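Notebook - Ackroyd bench, adhesives and coatings
9/2/23

Continuing the hot-melt peel series from April. Purpose is still the same: find out why the Stovidico carton seams let go after cold storage when the Ilitby seams from the same board stock do not.

Samples
Cut 19 strips from the Stovidico lot, all from the long glue flap, grain running along the strip. Discarded 2 for visible skips in the bead. Remaining strips went into the cold cabinet overnight with the Ilitby controls in the same tray, then straight to the peel fixture. Time out of the cabinet before pull was kept under a minute per strip. Last time it was not recorded, and I do not trust the April numbers for that reason.

Pull
T-peel, 100 mm/min, same grips as before. Zero was checked before the first strip and again after the last. No drift worth writing down.

Failure modes, Stovidico: seven strips failed clean at the adhesive-to-board interface, no fiber on the bead. The rest tore fiber, though on several of those the tear starts late, well into the strip. Ilitby controls tore fiber from the start every time.

The clean failures have a glossy bead face. Under the loupe the face copies the board coating, so the adhesive did touch the board but did not wet into it. Two candidates:
- adhesive too cold when the flap closed (open time exceeded)
- coating heavier on the flap than on the panel

The first is easier to check. Cadia melt is supposed to tolerate a slow close, but the figure on the sheet is for uncoated kraft and our board is clay coated on one side. Need an open time curve on our own board before arguing with anyone.

Bead width varies more than I would like. Narrow beads lose heat faster, which fits the first candidate. Compared width against failure mode by eye and the clean failures are mostly on the narrow side, with a couple of exceptions. Not enough strips to say more.

Side check: wiped the flap area of three spare blanks with isopropanol, let them dry, and glued by hand with the bench gun. All tore fiber at room temperature. Says nothing about cold behavior. Should have made unwiped ones at the same time - do that next.

To do
Open time curve, coated side, short steps at the start.
Coat weight on flap vs panel, both lots.
Write the cabinet temperature on the tray card. The chart recorder pen is skipping again.
Order blades for the strip cutter. The last few edges were ragged and I had to recut.
Move the April strips out of the drawer by the sink, the humidity there is no good for them.

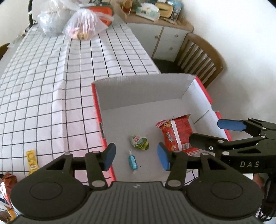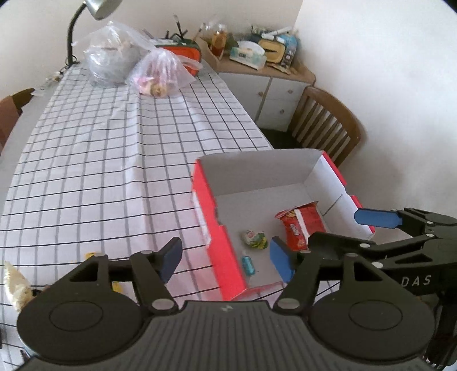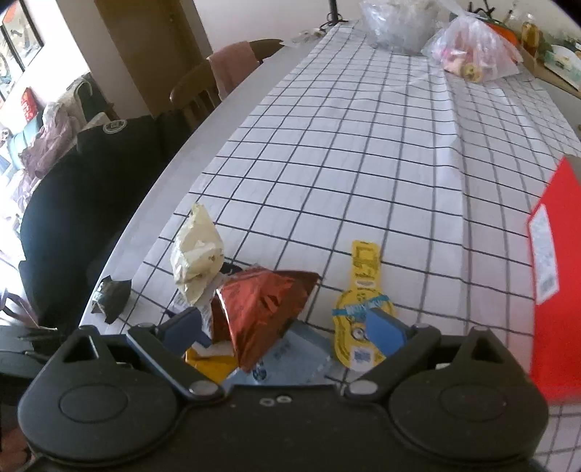
First two: open box at the table. Third: crumpled wrappers on the grid cloth.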